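About the Plondska group

Plondska is a research group working on two-armed manipulation of soft and irregular objects. We study how a pair of low-cost arms can learn to handle things that change shape when touched, and how little recorded practice is enough for that learning to hold up when the objects are moved, swapped or partly hidden. The group is led by Hiba Saab and shares its workshop with the Kanaan teaching laboratory.

What we work on

Most published work on learned manipulation uses rigid items with a known outline. A block or a mug keeps its shape between one attempt and the next, so an error in the grasp point shows up as a fixed offset and can be corrected as one. Bags, sleeves and padded cases do not behave in this way. The same grasp point can be flat on one attempt and folded under on the next, and a strap may lie across the path of either arm.

Our main line of research is a training method called Runier. It treats each recording as a set of contact phases, and trains the arms to recognise a change of phase before choosing a movement. The phases are found from joint load and gripper opening alone. No tactile sensors are fitted. The policy also receives camera images, but these are used for placing the grippers and play no part in deciding when contact has begun or ended.

How we record

Each cell has two arms fixed to a common front rail, with a plain enclosure on the remaining sides to keep the background constant. The table carries one main object and a number of bystander objects, chosen to differ in height, finish and stability. Bystanders are repositioned between recordings. Thin, shiny and transparent items are included on purpose, as they are the ones most often misjudged by depth estimation.

In many bag recordings one arm makes contact while the other is held clear of the surface. We call this a split start. It gives the phase detector one loaded arm and one unloaded arm at the same moment, and has proved more useful for training than starts in which both arms touch down together. 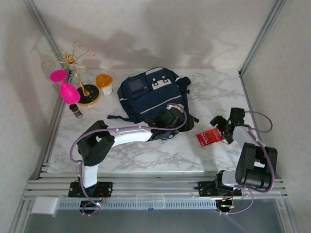 Results so far

The current Runier policy was trained on 1276 recordings made by 17 operators. In our most recent evaluation it completed 88 per cent of bag-handling attempts without help. An attempt counts as complete only if the object reaches its target area and no bystander has been knocked over. Attempts in which a bystander is moved but stays upright are counted as complete and logged separately.

The remaining failures are mostly of 2 kinds. In the first, the gripper closes on a fold of fabric that then slips free under load. In the second, a loose strap catches on a bystander – usually a tall one – and the load on the arm rises too slowly for the detector to mark a new phase. Shortening the detection window reduces the second kind but produces false phase changes on stiff fabric. We have not yet found a setting that suits both.

Pillside

Pillside is our shared object store and catalogue. Every item used in a recording has an entry giving its mass, outer dimensions, surface finish and any moving or detachable parts. Items are withdrawn when wear changes their handling, and the entry is kept so that older recordings can still be interpreted. Groups wishing to repeat our trials may borrow a matched set for one term.

Working with us

We take on master's projects each year, with applications open until the end of July. Applicants should be comfortable with basic control theory and able to read other people's code. Experience with robot hardware is useful but not required. Enquiries about Pillside loans should state the cell dimensions and gripper type, and be sent to the workshop office, marked for Hiba Saab.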